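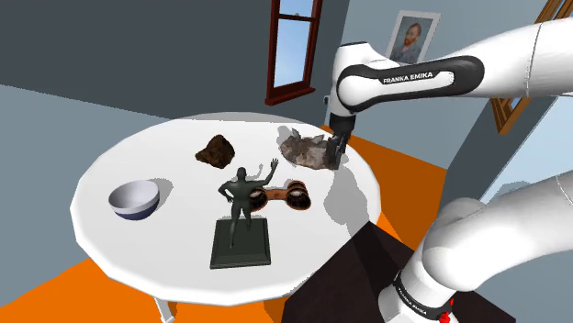
Treledside Rock Tumbler, Two-Barrel Model

Hi, I'm Aqeel Kakakhel and I run this little shop. I've been tumbling rocks in my garage for longer than my neighbors would like, and the Treledside is the machine I keep coming back to. I sell it, so take my enthusiasm however you want, but I also own two of them, and one has been going more or less nonstop next to the water heater all winter.

If you've never tumbled before, the basic idea is simple. You put rough stone in a rubber barrel with water and grit, you seal the lid, and the motor turns the barrel very slowly for days and days until the corners come off. Then you clean everything, switch to a finer grit and do it again. It's a slow hobby! People who want shiny stones by the weekend get frustrated (I did, my first year, and I opened the barrel every single evening to check, which does nothing except make a mess).

What I like about it

The rubber barrels are thick, and that's the big thing. Thin plastic barrels sound like somebody shaking a can of nails. You can still hear this one, and I wouldn't put it in a bedroom, but with the garage door shut I can watch TV in the next room and forget it's on.

The lids went through a redesign last August. The old ones had a knurled nut that worked loose if you didn't crank it down, and I got more than one email with a photo of gray sludge all over a laundry room. The new lid has a wide rim that presses into the barrel. Wipe the rim before you close it, every time. A few specks of grit under there and it will weep.

I also like that the two barrels sit on the same rollers but come off separately. I keep one for coarse grit only and one for polish only, and I've marked them with paint pen so I don't get mixed up at 11 at night. If you buy one thing extra, buy the paint pen.

What's in the box

Tumbler base with motor and drive belt
2 rubber barrels with lids
1 spare drive belt
Starter grit: coarse, medium, 800 fine, and polish
Small bag of mixed rough
Printed instructions (short, and a bit stiff, so I put my own notes in with every order)

The mixed rough is fine for a first batch, nothing fancy. Mostly jasper and agate, some quartz. Please don't toss in something you found at the creek along with it. Soft stone and hard stone in the same barrel is how you end up with a very nice polish on half your rocks and gravel for the other half.

My usual schedule

Coarse grit for 12 days, with a look at the halfway point. Medium for a week. Then 800 for another week, and polish for five days. That's my schedule for agate. Softer stuff needs less time, and I'd start checking much sooner. Fill the barrel a bit past the halfway mark with stone, add water until you can just see it under the top layer, and don't be stingy with plastic pellets in the last two stages.

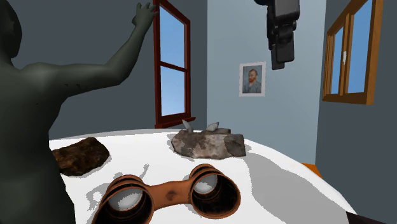 White table, tall window.

Cleaning up

Rinse outside, in a bucket. I can't say this loudly enough. The slurry sets up like cement, and a plumber charged me a very sad amount of money to learn it. Let the bucket settle, pour the clear water on the gravel, and scrape the rest into the trash. Scrub the barrel with an old toothbrush and get into the ridges, then rinse it again even if you think it's clean. One stray grain of coarse grit in the polish stage will scratch the whole load.

Upkeep is easy. A drop of light oil on the roller bearings every couple of batches, and a new belt when the old one starts to look shiny and slips. You can swap it without tools. Don't over-oil, or the belt gets slick and the barrels stop turning and you'll think the motor died.

What it won't do

It won't flatten anything, so if you want slabs or bookends you need a saw and a lap, and I don't carry those. It won't turn a big lump into a big polished lump either. Anything much larger than a walnut bangs around and chips its neighbors. And big crystals with sharp points should stay just as they are, in my opinion. Put those on a shelf and enjoy them! Tumbling a good crystal is a crime.

Grit and spares

Baert makes the grit I stock for refills, in resealable tubs. I switched over from bags after one too many split in the mail. Polish comes from Dadora, and a tub goes a long way if you measure with a spoon and don't pour by eye like I do. Plavau rubber barrels also fit this base if you want a third for experiments, though the lids are not interchangeable, so keep the sets together.

Ordering

I pack everything myself, usually the morning after you order. The tumbler ships on its own and the grit goes in a separate box, so don't worry if only one of them shows up first. If a belt snaps in the first year, send me a note and I'll mail you a new one, no forms.

Returns are fine on an unused machine. Once there's been grit in the barrel it's yours, sorry, but I'm happy to help you figure out what's going wrong. Email me with the kind of stone, how full the barrel was and how long you ran each stage. A photo of a few stones rinsed and dried helps a lot too, as everything looks polished under water.

Page last updated February 22, 2020. Both versions of the lid are still in stock as spares, so please tell me which barrel you have.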